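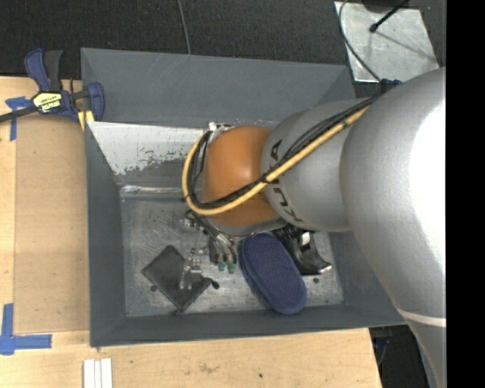
Casmont grey storage bin: two seasons of slippers

I bought the Casmont because I was sick of footwear migrating across the hallway. It cost me $44, a fair sum for a rectangle with no lid, but the Fudach version was sold out and the Oremach one came only in a shade of green I associate with dentists.

It's a plain grey bin with straight sides. You put slippers in it. In May, when the floorboards turn cold and everyone in the house remembers they own feet, it gets used every hour of the day.

The good

It's the right height. You can reach the bottom without kneeling, and a slipper tossed from the couch will usually go in and stay in. The grey is dull enough to disappear beside a shoe rack, and it looks fine on a tabletop too, if you're the sort of household that puts slippers on the table.

It's also easy to empty. Tip it over and out come the slippers, a biro, and enough dog hair to knit a second dog.

The less good

The finish marks if you so much as look at it. Mine had fine scratches across the bottom within a fortnight, and it has since moved on to smudges that laugh at a damp cloth. I have tried bicarb. I have tried the expensive spray. The smudges and I now have an understanding.

There's also no divider, so pairs separate the moment they land. I looked at the Orellana insert, which promises to keep lefts with rights, but at 81 dollars it costs nearly twice as much as the bin it goes in, and I'm not paying that to supervise slippers. A bit of cardboard did the job until it went soft at one corner.

The online listing has 526 reviews and most of them are about delivery. For what it's worth, mine came on a Sunday, in a box big enough for a bar fridge, with the bin rattling around inside like the last mint in the tin.

Would I buy it again?

Probably, though I'd wait for a sale. If you care about how the inside looks, line it with an old towel on day one. If you only want somewhere to chuck slippers, it does that, and I've since ordered a second for the back door – same colour, so the scratches will match.

Four stars. The missing one is for the smudges.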